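Galtmont (racehorse)

Galtmont was a Thoroughbred racehorse and later a breeding stallion. A bay colt by Mughal out of the unraced mare Rilier, he was bred and trained by Arsalan Hashmi at Bodthorpe Stud. He won at distances from six furlongs to a mile and is best known as a sire of sprinters.

Background

Galtmont was the second foal of Rilier, who was retired to the paddocks after a tendon injury at two. Her sire line was one of stamina, and the mating with Mughal, a sprinter, was meant to bring more speed into the family. The colt was entered for a yearling sale but failed to reach his reserve and was led out unsold. Hashmi kept him in training under the stud's own colours.

He stood 16 hands at maturity, with a white star and one white sock on the near hind. Stable notes describe him as short in the back and heavy in the shoulder — a build that suited firm going and sharp tracks.

Racing career

Galtmont made his first start in June of his two-year-old season, finishing fourth over five furlongs. He won his next race over six furlongs and was then put away with sore shins.

At three he was tried over a mile and won a handicap by a neck, carrying top weight. Two further runs at the distance were less good. He raced too freely in both and weakened inside the last furlong. He was brought back to six furlongs in the autumn and won twice, the second time in a field of 14 from a wide draw.

His four-year-old season was limited to three starts. A hairline fracture of the off-fore pastern was found after the last of these, and he was retired from racing.

Stud career

Galtmont went to stud at Bodthorpe for a fee of 1,000 pounds. He covered 46 mares in his first season, and his book rose to 80 after his first two-year-olds had run. Fertility was good throughout, though he was a slow coverer and his book was kept small for that reason.

From his complete crops he had 166 named foals. Most were bays, compact in type and early to mature. Few stayed beyond seven furlongs, and those that did were mainly from mares with strong staying blood on the dam's side. His daughters have been more useful as broodmares than his sons have been as sires — none of the latter has stood for more than a few seasons.

He was withdrawn from stud duties on July 25, 2022 and remained at Bodthorpe as a companion to weaned colts.
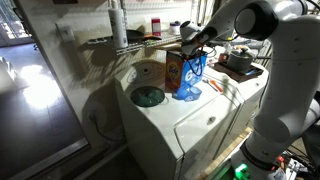

Pedigree

Galtmont is inbred 4 × 4 to a single stallion through the dam of Mughal and the sire of Rilier. His female family has produced winners in each of the last five generations, mostly over middle distances. Rilier had six other foals, of which three won. A full sister to Galtmont was placed twice over seven furlongs and was kept by the stud as a broodmare.

See also

Bodthorpe Stud
Mughal (racehorse)
Inbreeding in the Thoroughbred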